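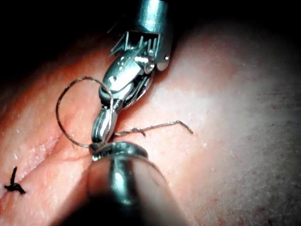
Page last updated: November 2019

Keeping the Folliseo cell tying

The first job of the morning at the Trindon workshop is done with the power off. Howard Treloar sits on a low stool beside the Folliseo suturing cell, holds the wrist of the left instrument between finger and thumb, and moves it through its travel. He's feeling for grit. If the joint catches he takes the instrument off and puts it in the cleaning tray. If it doesn't, he does the right one.

The cell ties stitches in practice pads, two instruments working towards each other over a curved surface. It was put together to find out how long a small cable-driven wrist can go on tying knots before the knots get worse. That question has kept Treloar and the cell's engineer, Tshepo Mokoena, busy for 13 months, and most of those months have gone into upkeep.

The cables are what wear. They are thin, they bend tightly where they pass into the wrist, and they carry every movement of the jaws. Mokoena's rule is that a set comes off at 600 ties whether or not it looks tired. He used to leave them until a strand broke.

"When one goes, the jaw goes slack halfway through a wrap and drags the thread across the pad," he says. "Then you've got a cable to change, a pad to throw out and thread wound into the pins. I'd sooner lose an hour on a day I've picked."

Changing a set takes Treloar most of that hour. The instrument goes into a soft-jawed vice under a bench magnifier, the old cables come out one at a time, and each new one goes in before the next old one is touched. He learned to do it in that order after once taking out all the cables together and spending an afternoon with the drawing. The new set is then pulled up to tension, left overnight and pulled up again in the morning, by which time it has stretched a little.

After that comes calibration. The two tips are brought together over a bare pad until they just touch, and the position is written into Trakport, the software that runs the cell and keeps its log. The touch is made from 4 directions. If the readings disagree, the usual culprit is the clamp at the top of the shaft, which can feel tight and still allow some twist. Treloar has put a paint mark across the clamp and the shaft so that he can see if either has moved.

Thread gives more trouble than either man expected. The wrap is the hard part of an instrument tie. One instrument holds still while the thread is passed around it, then the other takes hold of the free end and pulls it through. Stiff thread springs off the jaws before the end can be caught. Soft thread slides down onto the wrist, where there are pins and screw heads for it to snag on. They tried nine kinds before September, and still keep more than one on the shelf.
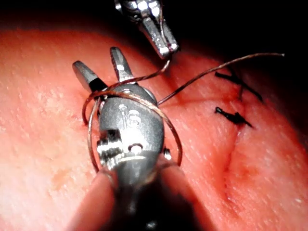 Thread looped around one of the instruments, marked 16. Two tied stitches in black lie across the incision at right.

A snag doesn't always stop a run. The cell will pull, feel more load than it should, and let go. Mokoena has set that limit low, and the cell gives up on stitches a person would probably rescue. He has been asked to raise it and has said no. Every abandoned stitch goes into the log with its load trace, and he reads those on Trakport before he reads anything else.

Lighting took a fortnight to sort out. Polished jaws throw bright highlights, and a pad with any shine on it does the same, so the cameras can lose pale thread altogether. The lamp now sits lower than it did and off to one side, with black cloth hung behind the pad. Treloar wipes the lenses with a dry swab at each pad change. Alcohol left a film on them that showed up as haze on the monitor.

Pads are pinned over a curved block, checked for lift at the corners and cut with a shallow line for the stitches to close. Used ones are labelled on the back with the run number and kept in flat drawers, sorted by cable set. The drawers are nearly full.

The next change is to the wrist pins, where Treloar has found a slight flat worn on one side. He has ordered a harder grade from a supplier in town and plans to fit them to the right instrument only, leaving the left as it is for comparison. The cell will be down for two days while he does it.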